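Home | Reviews | Boards | Tablets | About | Contact

About Kiline

3 min read

Print | E-mail

Hi, I'm Định Hà, and Kiline is my site. I write about the chips inside cheap tablets, set-top boxes and little development boards, mostly the ones that get two lines in the press release and then vanish into a product nobody reviews properly. I like knowing what's under the lid, and I figured a few other people might too.

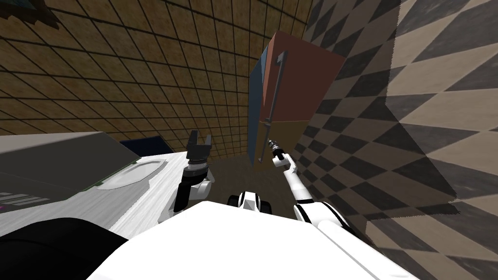
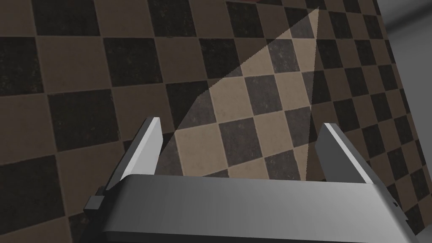
It started with a tablet I bought on impulse. The box promised smooth HD video and what I got was a slideshow (a very warm slideshow). I spent a whole August digging through datasheets and kernel sources to find out that the video decoder was fine and the shipped firmware never turned it on. I wrote that up, went to bed, and woke up to 162 comments. Most of them were from people with the same tablet, and a few had already patched it!

So I kept going. There are 3,248 posts in the archive now, counting the short news items, and 13 of us write for the site in our spare time. I still do most of the board reviews myself from a desk in Westthorpe, with a heap of serial cables and a power meter I'm way too fond of.

How we test

Every device gets the same treatment. We play video on a loop for 90 minutes, log the power draw and the temperature, and then run the graphics tests with the battery in and the charger out. If it crashes, we say so, and we say which firmware it was running. We buy most of what we review. When a company lends us something, there's a note at the top of the page, and it goes back in the post when we're finished with it.

Ninh and Zelar

Two side projects live here as well. Ninh is our benchmark script, free to download, and it runs on pretty much anything with a Linux shell. Zelar is the database where readers look up which processor is in which gadget. It has gaps, especially for the older single-core stuff, so if you've got a drawer of dead players please open one up and send us the chip markings.

Getting in touch

The contact form comes straight to me. I'm slow in the mornings and much better after 9 p.m., when the house is quiet. Tips on unreleased boards are always welcome, and I don't share names.

Print | E-mail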